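4 Setting up the tank and taking the first water

This section covers the Tullar 814 under-sink water filter from the moment the bracket is on the cabinet wall. If the bracket isn't up yet, go back to section 3. You will need a bucket, an old towel, a torch and an adjustable spanner. Keep the Ladel fittings bag to hand, as the small blue clips in it are easily lost at the back of a cupboard.

4.1 Before you start

Turn off the cold supply at the isolating valve under the sink. In older flats the valve may be stiff. Do not force it with the spanner. If it won't turn by hand or with a flat screwdriver, use the main stop tap instead.

Open the cold kitchen tap and let it run until it stops. Leave it open.

CAUTION: The filter is for the cold supply only. Connecting it to the hot pipe will damage the cartridge and is not covered by the guarantee.

4.2 Fitting the cartridge

1. Unscrew the lower bowl of the housing by turning it anticlockwise. It may hold a little water from factory testing.

2. Check that the rubber ring is sitting flat in its groove. Wipe it with a clean damp cloth. Do not use washing-up liquid or cooking oil on it.

3. Take the cartridge out of its wrapper, holding it by the plastic ends.

4. Stand the cartridge in the bowl with the end marked TOP facing upwards.

5. Screw the bowl back on by hand until it stops. Do not use the spanner on the bowl.

Note: The cartridge wrapper has a date sticker on the back. Peel it off and stick it inside the cupboard door.

4.3 Connecting the tubes

1. Push the white tube into the port marked IN until you feel it pass the second stop. Pull it gently. It should not move.

2. Fit a blue clip behind the collar.

3. Do the same with the grey tube and the port marked OUT.

4. Run both tubes up the back of the cupboard without sharp bends. Leave enough slack to lift the housing off its bracket, as you will have to do this at every cartridge change.

If a tube has been cut at a slant it will weep at the collar. Take it out, trim the end square and push it back in.

4.4 Flushing

1. Place the bucket under the filter tap and open the tap fully.

2. Open the isolating valve slowly, a quarter turn at a time. The tap will spit air at first.

3. Look at each joint with the torch. If there is a drip, close the valve and refit that joint before going on.

4. Let the water run for over 3 minutes. Grey or black specks are carbon dust from a new cartridge and are harmless to drains.

5. Close the tap, wait for the housing to settle, then flush once more in the same way.

Do not drink the flushing water or give it to pets. It can be used on garden plants.

4.5 Keeping drinking water by for the changeover

The kitchen supply will be off while you work, and the filtered tap shouldn't be used until flushing is finished. Put some drinking water aside beforehand. Sealed bottled water is the simplest choice. Keep it off the floor of the cupboard and away from cleaning products, and leave the cap on until you want it. 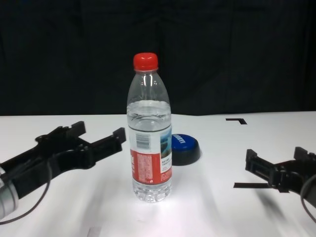

Bukola Mohammed wrote to us that she had filled saucepans from the tap the night before and then had nowhere to put them once the cupboard had been emptied on to the worktop; her advice is to use jugs with lids and leave them in the fridge. We agree, provided the jugs are clean and the water is used within a day.

If anyone in the home is making up baby feeds, follow the advice on the feed packet about which water to use. Neither filtered water nor bottled water should be taken as sterile.

4.6 First day of use

Check the joints again after two hours and last thing at night. A sheet of dry kitchen paper laid under the housing will show a slow drip that the eye misses.

The water may look cloudy in the glass for the first day. If it clears from the bottom upwards, it is only air. If it stays cloudy, flush again as in 4.4.

A slow flow usually means a kinked tube. Check the grey one first, particularly where it passes behind the waste pipe.

4.7 If you need help

Have the serial number ready. It is on the underside of the bracket and on the Nikolaidis delivery slip. Write to Drita Yordanov at the Cernside service desk and say which step you had reached. For a leak you can't stop, close the isolating valve first and leave it closed until you hear from us.

Cartridge changes are covered in section 5.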